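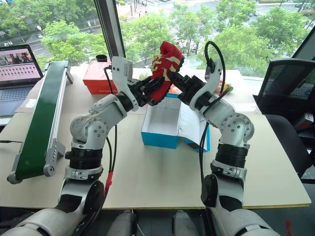 *Red boxing glove, held above the table.*

# Jorneo 6 Stage Monitor for Singers

The Jorneo 6 is a small floor monitor made for people who sing in clubs, rehearsal rooms and small theatres. It was designed first for soul and funk bands, where the singer often stands close to the drums and to a loud bass amplifier and must still hear every word. Many of our customers use it also for gospel choirs, and a few for spoken poetry with a band behind.

We have sold the Jorneo from our shop in Poso Street for several years, and the present version is the fourth one. The cabinet is the same as before. The inside is mostly new.

## How it sounds

A funk voice is not an easy voice for a loudspeaker. The singer whispers, then growls, then screams one line, and after that comes half a spoken phrase near the microphone. With many small monitors the quiet parts get lost and the loud parts hurt the ears. In the Jorneo 6 we have put a slow limiter which touches only the strongest peaks, so the growl stays a growl.

The middle tones are a little forward. If you play recorded music through it at home, you may find this too much, and we do not recommend it as a home speaker. On stage, beside a horn section, it is what you want.

The bass is cut gently under the lowest notes of a male voice. You can switch this cut off with the small button at the back, marked LOW. Please leave it on if the monitor stands on a hollow wooden stage.

## Controls and connections

- 4 inputs: two for microphones, one for a keyboard or guitar, one for a phone or other player
- Separate volume for each input, and one main volume
- Three tone controls (low, middle, high), which work on the microphone inputs only
- Output for a second monitor
- Mute by foot switch (the switch is sold separately)
- Headphone socket on the front side

The main volume has a click in the centre position. With an ordinary stage microphone, begin from there.

## Technical data

| | |
|---|---|
| Power | 616 watts at the highest |
| Main speaker | 6 inch |
| Angle on the floor | two positions, low and steep |
| Weight | roughly 4 kg without the cable |
| Cabinet | black painted wood with steel grille |
| Mains cable | included, can be removed |
| Guarantee | 4 years |

## What is in the box

The monitor, the mains cable, four rubber feet and a printed booklet in English and French. The carrying bag is not included. You can order it together with the monitor, and then we pack the monitor already inside the bag.

## Which model should I take?

We keep three models in stock, and customers often ask us about the difference.

**Jorneo 6.** The one on this page. For one singer, or for two who stand close together.

**Initia.** Smaller and cheaper, with two inputs. Good for rehearsal and for lessons. It is not loud enough beside a full drum kit, and we prefer to say this before you buy.

**Leclerc.** A larger monitor with a wider sound, for backing singers who share one microphone line. It needs two people to carry it up the stairs.

If your band plays mostly in rooms for fewer than 1000 people, the Jorneo 6 is enough in nearly all cases. For open-air concerts please write to us first and tell us how far the drums stand from the singer.

## Care

Keep the monitor dry and do not put drinks on it. The grille comes off with four screws and can be cleaned with a soft brush. Do not use water or spray on the speaker cone. After an evening in a cold van, let the monitor stand in the warm room for one hour before you switch it on.

If you hear a dry scratching noise when you turn a volume knob, turn it quickly from left to right a number of times while the power is off. Mostly this helps. If the noise remains, bring the monitor to us and we will change the part, during the guarantee without payment.

## Trying and ordering

You are welcome to try all three models in the shop. Bring your own microphone if you have one, and a recording of your band, so we can play it loud behind you while you sing. On Thursday we stay open until 8 in the evening, and this is the best day for loud tests because the office above us is closed by then.

Orders are sent within the same week. A used Jorneo of the second or third version can be given in part exchange; please send us its serial number, which you find under the handle.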